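What happens at a robot open day?

Every November, the Lason workshop opens its doors to school groups. Visitors can watch a robot called Zelleo practise small kitchen jobs.

Robots don't know how to open a jar or put a cup away. They have to learn, and one way is by studying people. At the workshop, people do everyday jobs at a counter — slowly, one step at a time — and the robot's computer looks for patterns in how hands move.
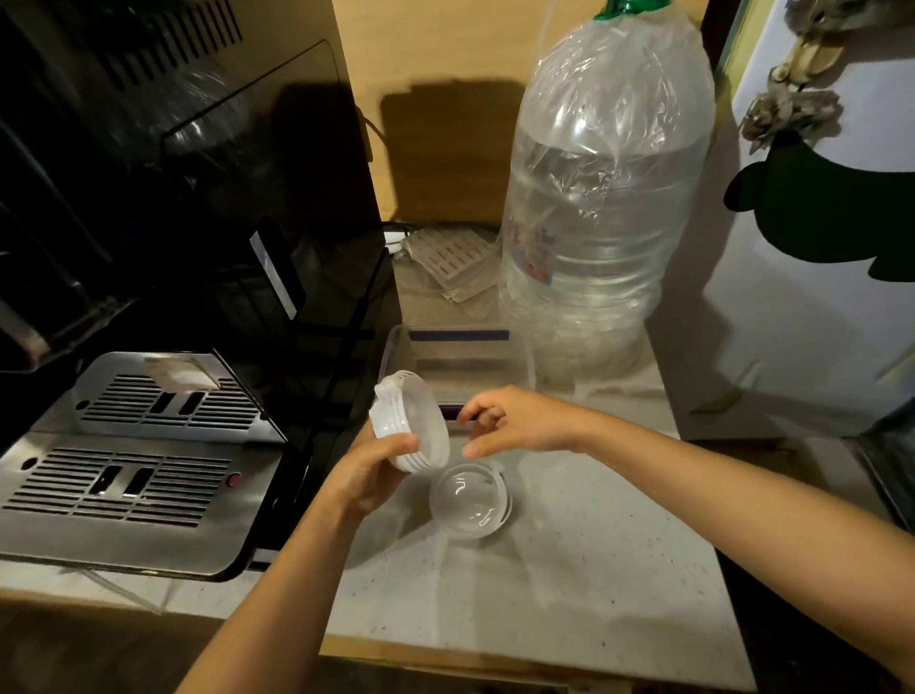 Two hands, a white lid and a small clear container on the counter.

A lid is harder than it looks. Your fingers feel how tightly to squeeze. A robot needs sensors to do that job, and it may need many tries.

The visit takes 30 minutes. You can ask questions at the end, and there is a Zelleo colouring sheet to take home.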